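Folding on the Bed: Notes on Fleece-Backed Tops

Household Methods, November issue
By Armelle Baudry

Last month's item on drawer depth produced a steady run of letters, most of them on one point. Readers with no table large enough to fold on asked whether the bed is an acceptable surface. It is, with some limits, and the limits depend mainly on what else is on the bed.

A sweatshirt needs a flat area wider than its full sleeve span if the arms are to be laid out before folding. On most double beds that area exists, but only if the duvet and blankets are moved toward the head end first. Push them up in one movement and leave them there. Making the bed before folding gives a surface with too much give: the garment sinks along the center line, and the sleeves end up higher than the body. A fitted sheet over a firm mattress is much closer to a table.

Sheet texture matters more than I expected. A smooth percale lets a heavy top slide when the first sleeve is brought across. A sheet with some weave to it holds the fabric in place, and the fold line stays where it was put. The cost is lint. Black fleece picks up fibers from nearly any bedding, and a brushed surface will show them at arm's length. Run a lint roller over the front before folding, then over the back once the sleeves are in.

The order I use for a printed sweatshirt is as follows.

Lay it out face up, neckline toward the head of the bed, sleeves straight out to the sides. Smooth from the collar down with the flat of the hand. Pull the cuffs, never the middle of the sleeve, to take out the slack. Check any print or patch on the sleeves at this point. Large printed letters crack if they are creased hard in the same place every time, and a stiff patch near a cuff will leave a ridge in whatever is stacked on top of it. Turn the garment over, bring one side in to the center with its sleeve folded back down along the body, repeat on the other side, then fold the hem up in thirds.
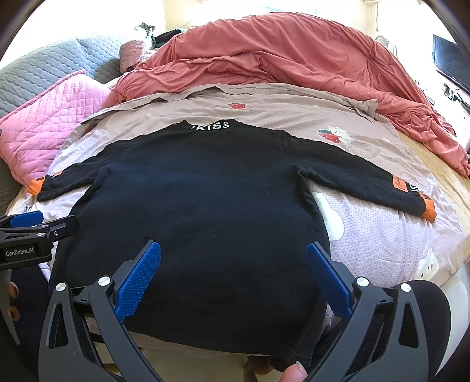 Black on a pale sheet, with orange at both cuffs.
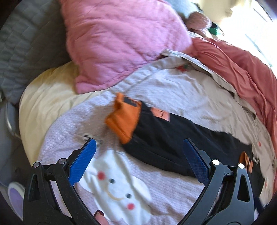

Contrast cuffs are useful as markers. With the sleeves folded down, the two cuffs should sit level with each other near the hem. If one is lower, the body is twisted and the stack will lean. On an all-black garment this is hard to judge in evening light, and I now do dark tops before 5 in the afternoon through the winter.

Small items should be kept away from the folding area. Socks that share a color with a cuff or lining are easily folded into the garment and lost until the next wear. A shallow tray at the foot of the bed is enough. I use the Piltlow tray, 16 inches on the long side, but a baking sheet does the same work.

On storage: fleece-backed tops compress, but they recover slowly. Roman Kaczmarczyk, who handles the testing for this newsletter, stacked folded sweatshirts in a Movine drawer for 30 days and measured the pile at the start and end. The lower ones kept a visible crease across the chest for two wears. Filing them upright removed the crease almost completely, although the drawer held fewer. He repeated the test in a Drustico fabric box with similar results. The box walls bow outward when full, and the end garments slump. A bookend corrects this.

Printed bedding raises a separate question, which two readers put to me. Cartoon prints on children's sheets are often pigment prints and sit on the surface of the cloth. They should not be ironed face up, and it is better not to press garments on them either – heat passes through a thin top and can soften the print beneath. If a sweatshirt needs pressing, use a board, turn it inside out, and keep the iron off the lettering altogether.

The Ansari folding board was also suggested. It is sized for shirts. A heavy sweatshirt overhangs it on both sides, and the panels do not close fully on the doubled sleeves. I would leave it for T-shirts.

Next month: quilted blankets, and whether to fold along the stitching or across it.

200 shares | 5 comments

Comments

dl_hemline
Does the upright method work with hoods? Mine fall forward every time.

Armelle Baudry
Fold the hood down flat onto the back before the sides come in. It then sits inside the packet.

Pressed_Flat
Disagree on the lint roller. A damp rubber glove is faster on fleece and leaves no residue.

Tovah
I fold in quarters and have never had a print crack. Possibly depends on the print.

Roman Kaczmarczyk
It does. Thin screen prints are far more tolerant than the thick rubbery kind. We only tested the thick kind.

Contact the newsletter | © Household Methods | Back to top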